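Home > Threads > Laundry and Closets > Folding on the bed

Print this page | E-mail this thread

09/08/2022

OK it's a folding thread. I have been folding my clothes wrong for my whole adult life and I finally got good at it this summer and I need to talk to someone about it, and that's you.

Background: we moved to the Prondville apartment in August and the bedroom closet is tiny. One rod, one shelf, and a door that only opens most of the way. My old system was "put it on the chair." The chair did not fit in the new bedroom. So, folding!

The bed is the best folding table in the house. I tried the kitchen counter (crumbs), the top of the dryer (too small, everything slides off the back) and the ironing board (please don't). A bed is wide and soft and you can lay out a whole sweatshirt with the arms going wherever they want.

Only catch is you have to finish before you can go to sleep, and for me that's a plus. If the pile is on the bed at 9 it WILL be folded by 9:30.

I do sort first now. Used to just grab from the top of the basket and fold whatever came up, so I'd end up with a sock next to a bath towel next to a T-shirt and then have to re-sort the stacks anyway. Now: towels, tops, bottoms, small stuff. Takes a couple of minutes and the rest goes so much faster.

Sweatshirts were my nemesis. They're thick, the sleeves are long, the cuffs bunch up, and mine always came out looking like a bread loaf. What fixed it was putting them FACE DOWN. I was folding face up for years and wondering why the front had a crease across it.

So the steps, the way I do them:

Face down, neck away from you. Smooth it out with both hands from the middle toward the sides. Don't skip the smoothing, the wrinkles you leave in now are the wrinkles you wear.

One side in toward the middle, then lay the sleeve straight down along the body. If it's too long, bend it back up at the hem. Same on the other side. You want a long rectangle with no sleeve poking out.

Then fold up from the hem. For a shelf I go in half and in half again. For a drawer I go in thirds so it can stand on its edge like a file folder. Standing them up changed my life a little, I can see every single sweatshirt without digging.

Hoodies are the same except the hood gets laid flat down the back first. It makes a thicker packet, and I put those at the end of the row.

Towels next, and I love towels, because they're rectangles already! Somebody did the hard part for you at the factory. 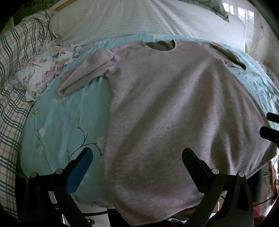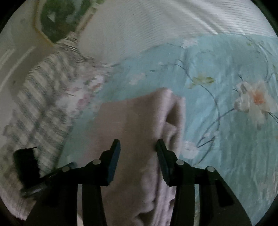 Grey sweatshirt in the first one, pink towel in the second, both on the aqua bedding.

Question I keep getting: do you fold towels in half or in thirds?

Thirds the long way for bath towels, then in half, then in half again. The edges end up tucked inside and you get one fat rounded fold facing out, so the shelf looks neat even if the stack is a bit crooked. Hand towels I just do in half and then thirds. If your shelf is very shallow, measure it first and fold to fit the shelf. The number of folds matters way less than doing every towel the same way.

That last part took me ages to get. I had three different towel folds going at once depending on my mood and the stack leaned like crazy. Picked one, stuck with it, no more leaning.

Fuzzy towels need a lighter hand, by the way. If you press hard on the folds they puff right back up and if you stack them too high the bottom ones get squashed flat. I keep the plush ones on top and the thin old ones underneath.

And shake them! Big snap right out of the dryer, before they go anywhere near the bed. It gets the pile standing up again and it's fun. The cat leaves the room.

I keep the Steltis shelf dividers in the closet to hold the towel stacks apart from the sweatshirts. They clip on, they come off, they were the one thing I bought for all this. You could do the same with a couple of bookends.

Speaking of buying things: you don't need a folding board. I had one. I used it 2 times. It's great for T-shirts if you want them all identical, but a thick sweatshirt just springs out of it. Mine lives with my sister now and she likes it fine.

Let's do bedding, since I'm on the bed anyway.

Extra pillowcases: fold in thirds the long way, then in half till they're the size of a paperback. I store each sheet set inside one of its own pillowcases. Old trick, my grandmother did it, and I ignored it until this summer like a fool. You pull out one bundle and the whole set is in there.

My sets don't match anymore and I've stopped caring. Florals with stripes with plaid, fine, it's cheerful! I used to hide the odd pillowcases at the back and now they get used like everything else.

Fitted sheets. Deep breath. Tuck your hands into two corners, flip one over the other so they nest, do the same with the other two, then nest all four. Lay it on the bed and fold the messy elastic edge in first. It will not look like the ones in the store. It'll look like a lumpy rectangle and a lumpy rectangle fits on a shelf.

Throw blankets I fold big and lay across the end of the bed because we use them every night. If you use it daily I don't think it needs a home in the closet.

Timing! I got curious and ran the timer on my phone for a full week's laundry. First go was 71 minutes, and that included finding the other sock for a lot of socks. Last week it was 45. Same two people, same amount of clothes as far as I can tell.

Most of that was the sorting. Some of it was not watching TV while I did it. I put on the radio now and I'm so much quicker, with a show I kept stopping mid-fold with a sleeve in each hand.

Things I don't fold anymore: underwear (goes in a bin), workout stuff (different bin), cleaning rags (obviously). Life is short and the bins are right there.

Things I fold that I used to hang: all sweatshirts, all knits. Hangers gave my sweaters those little shoulder bumps and I walked around like that for years.

Jeans I go back and forth on. Right now they're in half, then thirds, standing up in the bottom drawer. The pockets make them bulky on one side so I alternate the direction. Open to ideas!

Small thing that helped a lot: I put clothes away as soon as one category is done. Towels done, towels to the shelf, then start on tops. If I wait until it's all folded, somebody sits on the bed and there goes the stack.

Somebody is usually me.

If your stuff comes out stiff or creased, try taking it out of the dryer a tiny bit early and folding right away. The laundromat we used on Busstead had dryers hot enough to cook in and everything came out crunchy till I started picking a shorter cycle. At home I use the medium setting and I haven't ironed a thing since we moved.

I saw a post claiming you should own no more than a certain number of towels. I'm not going there. Own 1,000 towels if you have the shelves. I have one shelf, so the shelf decides for me.

Also, the Papadopoulos linen shop downtown lets you feel everything before you buy, and the people there refold a towel in about one second flat. I stood and watched. I learned the thirds thing from watching them and I'm grateful.

Next up I want to do the small stuff drawer, meaning socks, scarves, the gloves I never match up. If you have a good way to deal with scarves that doesn't turn into spaghetti, reply and tell me, I'll try it this weekend.

Oh and a few of you asked about the sleeves again. Straight down along the body, bent back at the hem if they're long. Don't cross them over the back in an X, it makes a lump in the middle and the whole thing tips over in the drawer.

Going to go do the towels now, dryer just buzzed.

Print this page | E-mail this thread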